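Komulum User Group
Minutes of the regular meeting, Friday, March 8, 2019

Present: Lorna MacLeish (chair), Audrey-Anne Bouchard, Ewan Mackay, Kirstin Galbraith, and 12 other members. Minutes written by Senga Dalgleish.
Apologies: none were received.

14 shares | 3 comments

1. Minutes of the previous meeting

The minutes were read and accepted with one correction. In item 4 the word "restore" was written where it should be "resume". Ewan Mackay asked for this correction because in Komulum the two commands do different things. The corrected text is already on the group page.

2. Komulum version change

Lorna informed the members that the free edition of Komulum will stop receiving updates in June. The paid edition continues. The backup files which were made with the free edition can still be opened after this date, but the scheduler will not accept new jobs.

There was a long discussion. Several members use the free edition on old machines at home and do not want to pay for a program which they open two times in a year. Kirstin Galbraith said that for her the price is acceptable, but she does not like that the license is connected to one motherboard. She replaced her board last year and had to write to the support three times before the key was working again. Ewan had the same problem, and in his case the answer came on the next day, so the experience is different from person to person.

Audrey-Anne Bouchard asked if it is possible to stay on the old version and simply not update. Lorna answered that it is possible, but then the program shows a reminder window at each start, and she has not found a setting to close it permanently. One member in the second row said there is a line in the configuration file for this. He promised to send it to the list.

Decision: the group will not recommend one edition over the other. Kirstin will write a short page with the differences, in simple words, and Lorna will read it before it is published.

3. Comparison of duplicate finders (report by Ewan Mackay)

Ewan tested two programs for finding duplicate files, Kotwood and Estis. He used the same folder for both, a copy of his own photo and document archive. In this folder he had put 378 duplicates himself, so that he would know the correct result.

Kotwood found all 378 of them. It also marked 100 files which were not duplicates. Most of these were small icon files of the same size. He had the quick mode on, which compares only the size and the first part of the file. With the full mode the wrong results disappeared, but the scan was much slower and the fan of his laptop was running the whole time.

Estis found fewer in the first attempt. Ewan later saw that it does not look into hidden folders unless the user asks for it. After he changed the setting, the result was the same as the full mode of Kotwood.

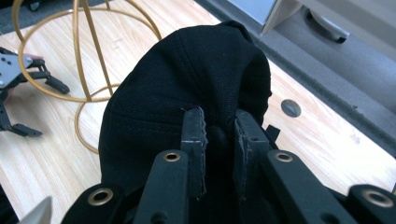
Black fabric, held in the gripper.

Questions to the report:

Audrey-Anne asked what happens with the files when the user presses "Clean". Ewan said that Kotwood moves them to its own folder and keeps them there. Estis sends them to the recycle bin, and when the bin is full, Windows offers to delete them immediately. He thinks this is dangerous for beginners, because the question looks the same as many other questions and people press Yes.

Kirstin asked about network drives. Ewan tested only local disks. He will repeat the test with a network drive if somebody can lend him one.

Another member wanted to know if such a program is necessary at all, when a disk is so cheap today. Opinions were divided. Lorna said that for her the space is not the point, she wants to know which copy of a document is the last one. Two members said that a duplicate finder does not help with this, as it finds only files which are equal. Lorna agreed but said that it is still a beginning.

Decision: the full table of Ewan will be put on the group page. Before this he will add the version numbers of both programs, which are missing now.

4. Members' mailing list

Audrey-Anne reported that the list archive has now 1,163 messages. The search in the archive is working again. The reason for the error was an old index file which was never rebuilt after the move to the new server.

She asks all members for the following:
- Please write the name of the program in the subject line. A subject like "Help" or "Problem again" cannot be found later.
- Please do not attach installation files. Send the address of the download page.
- When a problem is solved, please write one more message and say how it was solved.

A member asked if the list can be replaced by a forum. Audrey-Anne is not against it, but she does not have the time to build it. The item stays open.

5. Kerekes registry tool

Kirstin brought the question of the Kerekes registry cleaner, which came together with another program on the computer of her mother. After its first scan it showed a big red number and asked for payment to repair. She wanted to know if this program is harmful.

Ewan looked at it on her laptop during the break. In his opinion it is not a virus, but it counts every empty entry as an error, and for this reason the number is so big. He does not see that cleaning these entries makes a computer faster. He recommended to remove it through the normal control panel and then to restart.

Senga Dalgleish added that during the installation of free programs one should always choose "Custom" and read each page. The members agreed with this, but it was also said that on some pages the box is very difficult to see.

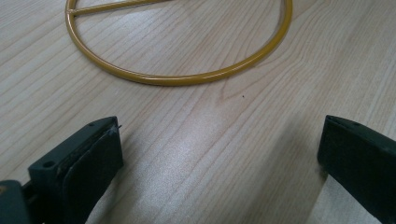 Yellow metal ring on the wooden tabletop.

There was no decision in this item. Kirstin will tell the list if the removal was complete.

6. Other business

a) Ewan has two boxes of older computer magazines to give away. Please contact him directly.

b) It was asked again to begin the meetings half an hour earlier. By show of hands the majority preferred to keep the present time.

c) Lorna needs a speaker for the next meeting. The topic could be password managers, as this was requested by several people. Audrey-Anne is ready to do a short introduction if no other person is found, but she would speak only about the one which she uses herself.

d) One member asked why his memory use is so high with only the browser open. It was explained to him that each tab takes its own part, and that the extensions take some also. He will switch off the extensions one by one and report at the next meeting.

7. Open tasks

Kirstin Galbraith: page about the Komulum editions; message to the list about the Kerekes removal.
Ewan Mackay: version numbers in the table; test with network drive.
Lorna MacLeish: speaker for the next meeting; reading of Kirstin's page.
Audrey-Anne Bouchard: forum question, no fixed date.

The chair closed the meeting and thanked the members for coming. Corrections to these minutes should be sent to Senga Dalgleish before the next meeting.

3 comments | Share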